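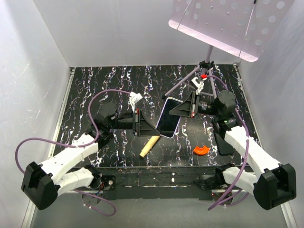
4. Moving your data to a new phone

Use this section to copy contacts, messages, photos and app data from an old phone with Stiten Transfer. If you only want to restore a backup from a memory card, go to section 5.

Before you start

Charge both phones to at least 70 percent. The transfer stops if either battery drops too low, and you will have to begin again from step 1.

Both phones must be on the same Wi-Fi network. Guest networks often block devices from seeing each other, so use the main network if you have a choice.

Check free space on the new phone under Settings > Storage. A photo library from a 512 GB phone will not fit on a smaller model unless you leave some folders out in step 6.

Copying the data

1. Install Stiten Transfer on both phones and open it.
2. On the old phone, tap Send. On the new phone, tap Receive.
3. Allow access to contacts, files and nearby devices when asked. If you refuse one of these, that type of data is skipped.
4. A code appears on the new phone. Type it into the old phone within 5 minutes. After that, tap New Code.
5. Wait for the list of data types to load. Long message histories take longer to read.
6. Clear the box next to anything you do not want to copy. Tap the arrow beside Photos to pick single folders.
7. Tap Start. Keep both phones within the same room and leave the app open.
8. When the new phone shows Finished, tap Review to see items that were not copied.

Note: Message attachments larger than 400 MB are not sent. Save them to a computer first.

Note: Banking apps and most authenticator apps do not carry their sign-in over. Set these up by hand on the new phone while the old one still works.

Caution: Do not erase the old phone until you have opened a few photos, a message thread and your contacts on the new one. Erased data cannot be recovered by Stiten.

If the phones do not find each other

Turn Wi-Fi off and on again on both phones, then repeat steps 2 to 4. Turn off any VPN. If the list is still blank, choose Connect by Cable from the menu and use a USB-C cable that carries data — many charging cables do not.

Screens may differ slightly in versions released before May. Text last revised Jan 21, 2023.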